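The Old Computer in the Closet: Tips for Cleaning, Sorting and Finally Letting Go
by Marion Hepburn
Household > Clutter > Electronics

Every house has one. Ours lived under the coats for six years, holding up a box of Christmas lights and a tennis racket. I called it "the backup computer," although it had never backed up anything except the closet door.

If you have a desktop tower you keep meaning to deal with, set aside one rainy afternoon. You need a screwdriver, a table and a willingness to meet your own dust.

Before you open anything

Find out whether it still starts. Plug it in, connect a monitor and give it a few minutes. An old machine wakes up the way a teenager does, with noise first and usefulness later. If it comes on, copy off whatever you want while it's feeling cooperative. Photos first, then tax papers, then the novel.

Copy to two places. I use an external drive and a second external drive that lives at my sister's. After the copying is done, open a few files from each one. I once carefully preserved a folder of 632 shortcuts to photos, and not one photo.

Write down any program you still use and can't download again. Sign out of whatever accounts are on there, and deauthorize the music software if it's the kind that counts your computers.

Then shut it down properly, switch off the power at the back, pull the plug and press the power button once more with the cord out. Take off your rings and your bracelet. Roll up your sleeves if you own the sort of cardigan I own.

Setting up a place to work

The kitchen table is fine if dinner is far off. Put down an old sheet, a plain one. I used a floral one the first time and spent half an hour looking for a small black screw among the peonies.

Lay the tower on its side. Most side panels come off with two screws at the back edge and then slide toward the rear before they lift. If yours won't budge, look for a latch before you look for a hammer. Some of them also have a lock, and the key went out with the wrapping paper long ago.

Muffin tins make good screw sorters. One cup for the case, one for the drive, one for the cards, and one for the screws you found rolling around inside and can't account for. Take a phone picture before each thing you unplug. Future you is not as clever as present you believes.
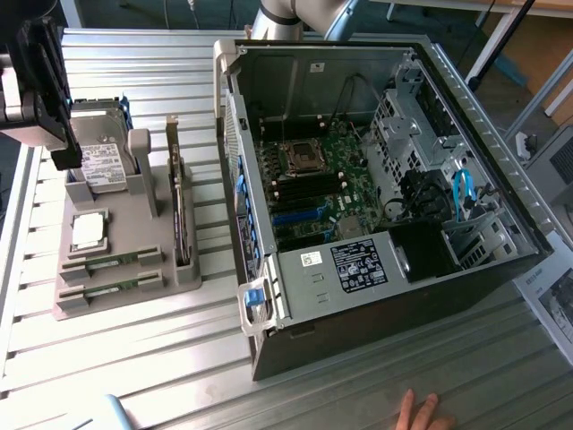 An open tower on its side, with a hard drive and an expansion card standing in a gray tray.

Stand parts up if you can. Flat parts get things set on top of them, and in my house the thing is coffee. My neighbor Ngaio Halliday uses a wooden letter rack from a yard sale, and a dish rack will do for anything that isn't going back near the dishes right away. Hold cards by their edges and keep your fingers off the gold contacts.

Cleaning

Take it outdoors for this part. I can't stress that enough, and neither can my curtains.

Use a can of compressed air, upright, in short bursts. Held upside down it spits freezing liquid. Hold each fan still with a finger or a chopstick while you blow it out, or it will whirl like a pinwheel, and that's hard on the fan. Start at the top and work down, then go around the vents from the inside.

A clean, dry paintbrush, an inch wide, gets the corners. Don't use the vacuum on the insides - it can build up static, and it has a taste for small screws. The vacuum is welcome on the patio afterward.

For the outside of the case, a damp cloth with a drop of dish soap, wrung out hard. Old sticker glue comes off with cooking oil and patience. If the plastic has gone the color of weak tea, it's going to stay that way. I've tried baking soda paste, toothpaste and an internet remedy involving a lot of plastic wrap. I had a very clean yellow computer.

Leave the power supply alone. That's the metal box the cord plugs into. Blow the dust from its vents and do not open it, even unplugged, even if your brother-in-law says he's done it loads of times.

What to do with the hard drive

Take it out before the computer goes anywhere. Usually it's four screws or a plastic sled, plus two cables. Pull on the plugs and leave the wires out of it.

If you copied everything you wanted, you can wipe the drive with an erasing program before you remove it. Deleting the files and emptying the trash isn't the same thing. Let it run overnight, as these programs are in no hurry.

If the drive is dead or you don't trust yourself, ask your recycler about shredding. Ours charges 12 dollars and lets you watch, the cheapest afternoon out we've had since the movie theater raised its popcorn prices. Please don't microwave it. Someone wrote in last January to ask.

A drive that still works can be put in an inexpensive USB enclosure and used for extra storage. Check the size before you order, and don't trust it with the only copy of anything. Write on a piece of masking tape what's on it and stick it to the case. "Misc" is not a label, it's a cry for help.

Where everything else goes

Memory, cards and cables in good shape can be given away, as long as you say what they are. Schools and thrift shops vary a lot in what they'll take, so call first. Mine accepts monitors on some days and sighs on the others.

The bare tower goes to electronics recycling and stays out of the curbside bin. There's often a coin-shaped battery inside, which should be kept away from children and pets and taken to a battery drop-off. Put a strip of tape over it for the ride.

Keep one power cord. One. I had 26 in a laundry bag, and I can tell you that they all fit the same three things.

From the mailbag

"I keep spare screws in old spice jars with the shaker lid still on. You can shake out one at a time. Do take the old label off. We had a bad moment with the oregano." - Raelene Treloar

"A strip of painter's tape folded over each cable, with a number on it, and the same number on a bit of tape where it plugs in. My husband laughed until he had to put his own back together." - Ljubica Vlachou

"How do you get the smell of cigarettes out of a secondhand computer?" - Ashton Bright

Ashton, clean out the dust first, as much of the smell lives there. Leave the case open in a dry, airy room for a week or two with a bowl of baking soda beside it, well away from the fan. If it still smells when it warms up, put it in the garage and call it the workshop computer.

Next time: the drawer with the old phones in it. Bring a flashlight.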